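Work and Automation, Unit 7 handout
Who does what when the arm moves in
Notes by Mirela Tavares, 15th May

Hi all. I talk faster than most of you can type, so these are my notes from the session, cleaned up a bit (only a bit!). The reading is still the Londoño chapter on task splitting, and please bring it marked up next time.

1. Start with the task, leave the job title for later

When people say "they automated her job," ask them which part. At Trimmont, where I spent a good chunk of last spring, a packing job had 16 separate tasks on paper, and the line workers laughed at that list, because it left out everything they did between tasks. Straightening things. Noticing a chipped rim. Telling the next person the belt was running slow. A robot cell takes over a few of the listed tasks and then somebody has to find a home for all the unlisted ones.

So for any station you study, write down what gets picked up, where it comes from, where it goes, and who steps in when it doesn't get there. 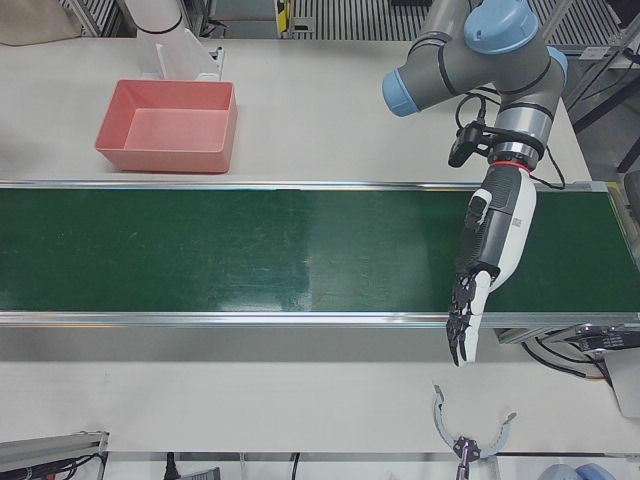

2. Skills that move sideways

Dalva Xavier ran the hand-packing bench at Gurkcombe for years before she moved over to the robot side. She told me the first weeks felt like being demoted to watching, and then she started catching bad grips before they happened, purely from how the fingers came in. That's bench knowledge! Her pay grade took another 36 weeks to catch up, and I want you to think hard about that gap when you write your paper.

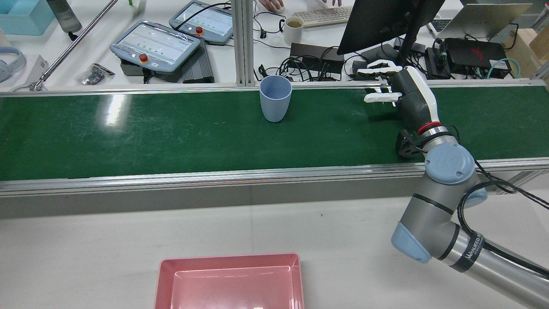 My own interest has always been the desk next to the machine. Job descriptions treat the operator as a person who presses start and stop, and the real day is much messier than that. There's typing, checking, waiting, a second screen to keep an eye on. A mug of tea by the keyboard and two teach pendants within a few steps of the conveyor belt - that's a workplace, and people settle into it the way they settle into any other. Ask who set the desk up, who gets to rearrange it, and whether they can see the hand from where they sit.

3. For your paper

Pick one station and interview one person who works there. Wilmer Chávez has the consent forms, and Jucélia Guimarães can put you in touch with people at Clasetti if you don't have a site yet (write to her early, she gets a lot of mail). Ask what they did before the robot came, what they do now, and who taught them. Seven pages, double spaced, with your interview notes attached.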